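Obed Antwi
thread, because I said I'd report back on the caddy thing

So the advice going around is that you don't need a proper rack for dowels and offcuts, you just need a bathroom caddy. Plastic, mesh, compartments, done. I have doubts. 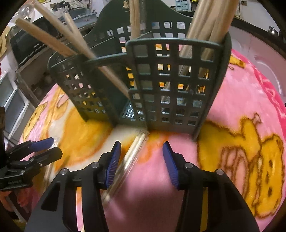 Kwame Dankwa: Mine fell over the first time I put anything longer than my forearm in it. Put a brick in the bottom or don't bother.

Kwame, noted. A brick does take up the compartment I was going to use, but noted.

The claim, as I first read it on the Mostanano forum, is that this "solves" thin stock. Big word. My thin stock used to live in a cardboard tube behind the door and I could find exactly as much of it as I can now.

I'll give it this much. A fat bundle of pale dowels on one side, standing up, packed tight. Those behave. If everything you own is the same kind of stick, buy the caddy and stop reading.

The long ones don't behave. They lean way out to the side and they catch your sleeve every time you walk past. The people recommending these must own very short sticks.

Then there's the threaded rod. Metal, upright, in with the wood. Everybody says keep metal separate and then nobody's caddy has a spare compartment to keep it separate in. Mine included.

Glass tube does not go in the caddy. I don't care what the Jelter newsletter says about "mixed storage." Glass next to a threaded rod is how you end up sweeping. It can lie on the blanket until I find it a box.

Yes, it's the bear blanket. It's pink, it's fleece, and it's the best sorting surface in the house. Small stuff doesn't roll on it. I have tried a tray, a towel and a yoga mat and I'm keeping the bear.

Downside of fleece: sawdust. It goes in and it stays in. Shake it outside, then shake it again.

Somebody asked about the holes. The holes are supposed to let you see what's inside. What I see through them is mostly blanket. Where they do help is with a zip tie – you can tie a label on anywhere you like.

Price. I paid 5 bucks for mine at Dela Peña, end of the aisle with the shower stuff. The Nukus dowel organizer is 20 and as far as I can tell it's a caddy with a nicer name. I would not pay 20 for this.

What I'd want is one tall compartment with straight sides. This one has a curved bit on the left that sticks out like a pocket, and anything long you put in there is going to tilt. Fine for shampoo, I guess.

My rule for now: if a stick is more than 2 feet it goes back behind the door in the tube. Short stuff gets the caddy. So I've bought a thing and kept the old thing too, and I'd like the forum to explain how that's less clutter.

Will try Kwame's brick – half a brick, anyway, a whole one won't fit. Ask me again in May.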